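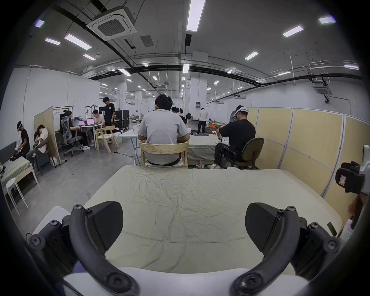
What is in this folder?
A list of 1,619 place names from the Tistcombe parish maps, typed up by me, with the spelling used on each map and the modern spelling where I could find one.

Hello! I'm Oona Lappalainen and I started this because I wanted to know why our lane is called Runby on one map and Rumby Bottom on the next. I still don't know, but I now have a very long spreadsheet (and opinions on Victorian handwriting).

Files
names.csv - the main list, one row per name per map
maps.csv - the 22 map sheets, with the scale and my notes on how readable each one is
fields.txt - field names only, kept apart as they kept breaking my sorting

Columns in names.csv
name_map: exactly as written, odd capitals and all
name_now: modern spelling, blank if I couldn't find one
sheet: matches the sheet number in maps.csv
kind: farm, field, wood, stream, lane or other
sure: 1 if I could read it easily, 2 if I was squinting
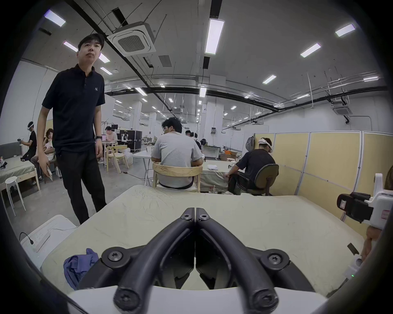 The squinting rows come to 305, most of them on the sheets that were folded for years, where the crease goes straight through the lettering. If you can make out any of those better than I did, please tell me! I would love to be wrong about Bawa, for a start, which sits by a stream on sheet 9 and looks like nothing else in the parish. Tesemberg is real, by the way. It's a farm, it's spelt that way on both sheets, and I checked it twice.

Things to watch for
Accents and apostrophes are saved as UTF-8, and older spreadsheet programs make a mess of them. Some names turn up on several sheets with different spellings and I've left them as separate rows, so don't go counting rows and calling it a count of places. Streams are patchy. The surveyors seem to have lost interest in them halfway up the valley, and so did I for most of May. 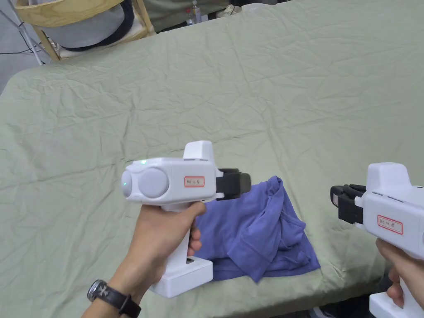

Blue garment on the pale green cloth.

Using it
Do what you like with the list, just say where you got it. Corrections are best sent as a plain list with the sheet number first, then my spelling, then yours. I go through them in batches when I've got a free evening.

Last updated October 3, 2021. Sheet 14 still needs its lanes adding.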